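Halima Tijani had the kettle on before I got my coat off, and we spent the first ten minutes on the price of shelving. She plans the equipment spending at Nirance, which repairs and strips office computers, and she has been through two budget rounds for robot arms – the first of which she now describes as "a very expensive education."

"We priced the arm and felt so pleased with ourselves," she told me, laughing. "And then came the gripper, the mounting plates, the spare fingers, the cabling, the training days. I'd put down 2000 for extras, and I think that lasted until the Monday!"

Her advice to smaller shops is to start at the gripper and work backward. Write down what has to be picked up, she says, and how tight the space is, and only then go asking for quotes.
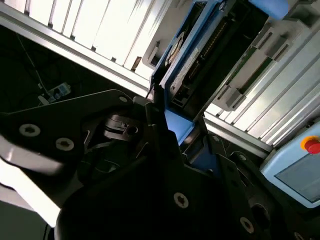 Gripper plates and screws up close, with a pendant and its red stop button at lower right.
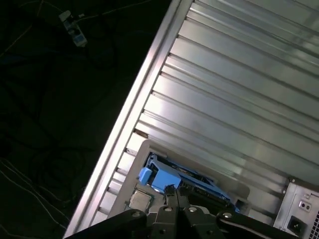
Adaeze Okafor

Screws come up a lot when you talk to Halima. She keeps a line in the budget for fasteners and small parts, 396 for the year, and she defends it every August when somebody at head office wonders whether it could be folded into something else. "It's the cheapest line on the sheet and it has saved me more afternoons than any other," she said.

Computer cases are her other worry, as no two makers put the drive or the power supply in quite the same spot. She asked her supplier, Stustum, for a trial on nearly 50 different cases before she would sign, and got it, though it took a good deal of friendly nagging. Ifeanyi, her brother, did most of the nagging.

I asked what she would buy next if the money came through. A second set of fingers, she said, and then a decent bench light, and she went off to find me the catalog.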